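Sorting the block bin with Ingrid Villanueva

Ingrid Villanueva has run the toy library in Varnerley for six years, and most of what she does, she says, is put things back with the things they belong to. Members borrow puzzles, games and building sets for two weeks at a time. The sets come back on Wednesdays and Saturdays, and very few of them come back complete.

"People think we lose pieces," she says. "We don't lose that many. We gain them. A block from somebody's house ends up in our tub, and now I own a block that doesn't match anything."

The library lists 878 items. Roughly 100 of those are wooden sets, and they take more of her time than everything else together. Puzzles are easy to check because there is a hole where the missing piece goes. A heap of blocks doesn't tell you anything until you sort it.

Her method is to tip everything out on a flat surface and take one color at a time. She starts with whichever color there is most of.

"If it's mostly yellow, I do yellow. Get those into a tray and out of the way and you can see what you've got left. I don't stack them neatly. They can sit in the tray any way they like as long as they're all the same thing."
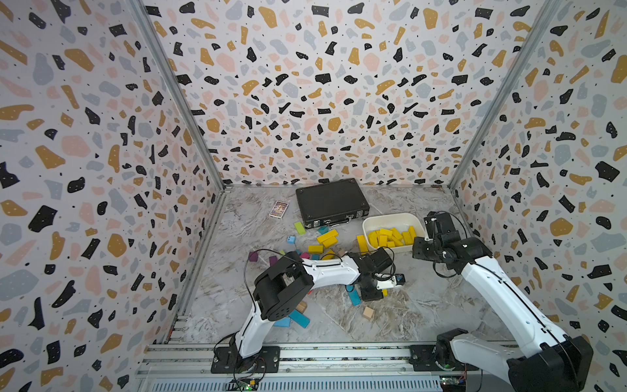

Small cubes come next. Villanueva keeps the ones with holes apart from the plain ones, because a cube with a hole usually belongs to a threading or peg set and will be missed by whoever borrows it. Plain wood pieces with no paint go in a jar by the window until she has enough to be worth looking through.

The blues and greens slow her down. "Teal is a problem. I have teal from two different makers, and then there's a light blue that looks the same at four in the afternoon in winter. I do those in the morning if I can."

Card decks get put to one side and checked last, at the desk. She wants both hands free and no blocks in the way when she counts cards.

Danjuma Haruna, who helps on Saturdays, has a different approach and sorts by shape first. Villanueva has let him try it. "He's quicker than me on the long pieces. Then he gets to the cubes and he has every color in one pile and he has to start over. We've agreed to disagree."

She is particular about containers. Open trays are for working, and lidded ones are for lending. She likes a case that latches, and has bought several secondhand over the years, because a tub with a loose lid will come open on the bus.

Last July she cleared out the back shelves and found 800 loose pieces in shopping bags. Some went back into sets that had been marked incomplete for years. The rest became a mixed bag that members can borrow like anything else. It has hardly been on the shelf since.

"Kids don't care that it doesn't match," she says. "It's me that cares."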